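The radio that followed them to Drarkley

On the fourth floor of an old linen mill in Drarkley, a little station called Radio Plakine goes on the air at 6 every evening, and has done so for longer than most of its listeners have lived in town. They came from Markau, nearly all of them, and they brought their arguments about soup and football and the old mayor along with them.

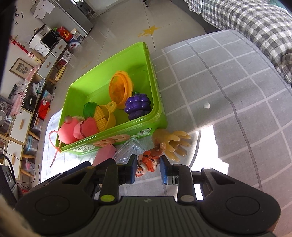
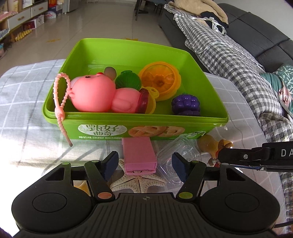 Who is listening

The station's mailing list holds 552 households, and 285 of those have children who were born in Drarkley and answer their grandparents in English. So the bedtime story now goes out in both languages - first one, then the other, a page at a time - and the phone line stays open afterward for anybody who wants to quarrel with the ending, as plenty of them do, well into the evening.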